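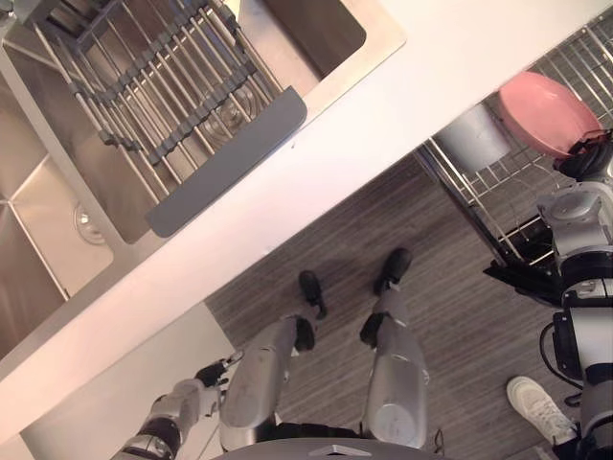
*Double-basin sink with the roll-up rack laid across the big side.*

I am a convert to the roll-up drying rack and I will talk your ear off about it! We had one of those two-story dish drainers for years, the kind with a plastic tray underneath that grows its own pond, and it took up a good third of the counter. A roll-up rack goes over the sink, the drips go straight down, and when company's coming you roll it up and stick it in a drawer.

## Getting the most out of one

- **Lay it over the bigger basin** and keep the smaller one free for washing. It feels backwards for a day or two, then you'll wonder why you ever did it the other way.
- **Set it a few inches back from the faucet** so you can still fill a stockpot.
- **Rinse greens on it.** Spread them out in one layer, run the sprayer over them, walk away.
- **Cool cookies on it.** Scrub it first, obviously! The rods are close enough together that even my thin ginger ones stay up.
- Wine glasses go upside down across two rods, never balanced on the silicone. (Ask me how I know. It was a wedding present.)

## Cleaning the gunky parts

The rods are easy, a soapy sponge does it. Where the rods go into the silicone is where the gray film collects. My neighbor Tormod Viklund soaks his in warm water with a good splash of white vinegar on Saturday while he makes pancakes, then goes along the joints with an old toothbrush. I copied him and it works beautifully. Rinse well and dry it flat before you roll it up, or it'll smell like a gym bag by Monday.

Same idea for the drains. Half a cup of baking soda, half a cup of vinegar, let it fizz, and flush with hot tap water. I do both sides of the sink even when only one smells.
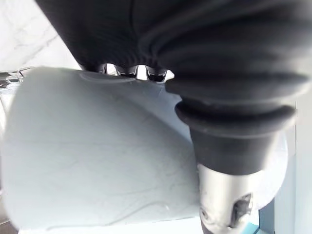
Now, drying. I used to go through paper towels like crazy, and I still love them for bacon, cast iron and anything that comes out of the cat. For everything else I switched to flour-sack cloths, and wow, they're good. They come stiff and useless, so wash them 3 times before you judge them, and skip the fabric softener, which leaves a coating that pushes water around. Mine live in a basket on the shelf, and the used ones hang over the oven handle until laundry day.

If you do want to stretch a roll, squash it a little before it goes on the holder! A slightly flattened roll doesn't spin freely, so you get one sheet when you pull and the other fifteen stay put. My kids hate it, my grocery bill loves it.

Next up is the cabinet under the sink, where I have 2 half-empty bottles of everything and a bag of bags. Send me your best ideas for the space around the pipe, please, I'm stumped.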